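Search products Search Clear

Siddiqui Workroom Felt: Table Mats and Bench Covers
Heavy pressed felt for work tables, packing benches and repair counters

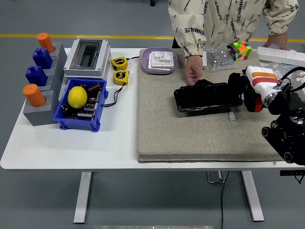 A large beige felt mat covering most of one half of a white work table.

Siddiqui Workroom Felt is a thick pressed mat for tables where things are opened, checked, mended or packed. It protects the table top from scratches and protects whatever is put down on it. It also cuts the noise of tools and cases being set down, which people who share a room tend to notice first.

The mats are made at our Mesedville works and cut to order. Sheets are 3 mm or 6 mm thick. The thinner sheet lies flatter and is easier to roll up at the end of the day. The thicker one is better under heavy items and on tables with a worn or uneven top.

Colours

Beige, mid grey and dark green. Beige is held in stock in all sizes. Grey and green are cut from the roll and may take a few days longer. Shades vary a little between batches, so if you need several mats to match, please order them together.

We are often asked for black. We stopped making it because the dye came off on light-coloured goods, and we have not yet found one we are happy with. Small dark screws and washers are also hard to find on a dark mat. Most repair shops choose beige for this reason.

Sizes

Small: 45 x 60 cm
Medium: 60 x 90 cm
Large: 90 x 120 cm
Bench length: 75 cm wide, sold by the metre

The large mat suits one half of a standard work table and leaves the other half bare for writing or for a cutting board. If you want the whole table covered, order bench length and trim it yourself, or send us the measurements. We cut square corners unless you ask for rounded ones. Please measure the top itself and do not go by the size printed in the furniture catalogue. Holes for cables can be cut if you send a sketch with the distances marked from two edges.

Material

The felt is a wool and viscose mix, pressed and needled. It has no rubber or foam backing. On a very smooth top the small mat may creep when you lean on it. Four pads of Torico grip tape, one under each corner, will hold it, and the tape can be peeled off later without marking most surfaces. Do not use spray glue. It soaks into the felt and leaves hard patches.

The mat is not an anti-static product. If you work on bare circuit boards you need a proper earthed mat, and we do not sell those. The felt is fine for finished and cased equipment, instruments, picture frames, lenses, leather goods and glass.

It is not a heat mat either. Keep irons, soldering stands and hot glue guns off it.

Using the mat

New mats arrive rolled. Lay the mat out with the curl facing down and leave it for 18 hours, with a few books on the corners if the room is cold. It will shed some loose fibre in the first week. Brush it off with a stiff clothes brush, always in the same direction, or use a vacuum cleaner with the upholstery head.

Turn the mat over from time to time so that both faces wear evenly. There is no right or wrong side.

Cleaning

Lift spills with a dry cloth straight away. For marks that remain, use cool water with a little wool detergent and dab from the outside in. Dry flat, away from radiators. Do not machine wash. A washed mat shrinks unevenly and will not lie flat again.

Oil is difficult. Talcum powder left on overnight will draw out part of it, but a faint ring usually stays. Workshops that deal with oily parts generally keep one mat for dirty work and another for finished goods.

How long does it last?

It depends on the work. Irfan Magsi, who runs our cutting room, keeps a 6 mm mat on the inspection bench that has been there for 72 months. It has gone thin near the front edge, where people rest their forearms, and is otherwise sound. Mats used for packing wear faster, mainly from knives. We strongly suggest a separate cutting board.

Offcuts

We sell mixed offcuts by the kilo. They are useful for lining drawers and for putting under the feet of chairs. Sizes and colours cannot be chosen. Last February we cleared out the old green stock and a few bags of that are still left.

Ordering

Orders for stock sizes placed before noon leave the works the next working day. Cut pieces take longer and we will give you a date when you order. Mats up to the large size go by parcel post. Bench lengths are sent by carrier on a cardboard tube, and someone must be there to sign for them.

Schools, museums and repair shops may ask for trade terms. For bulk orders we carry some 2,000 metres of beige on the roll, so most can be met without waiting for a new batch. Samples of all three colours are free and are posted in a plain envelope.

You can also see the mats at our trade counter in Kistivton, where Tahira Sethi can cut a piece while you wait. Bring your measurements in centimetres. The counter closes for lunch.

Returns

Stock sizes can be returned if they are unused and still rolled. Cut pieces cannot be returned unless we have made a mistake. If a mat arrives creased, please lay it out as described above before sending it back, as most creases drop out. If it still will not lie flat, contact the works and we will replace it.

Last updated 12/8/18

Contact us | Copyright Siddiqui Workroom Felt, Mesedville | Back to top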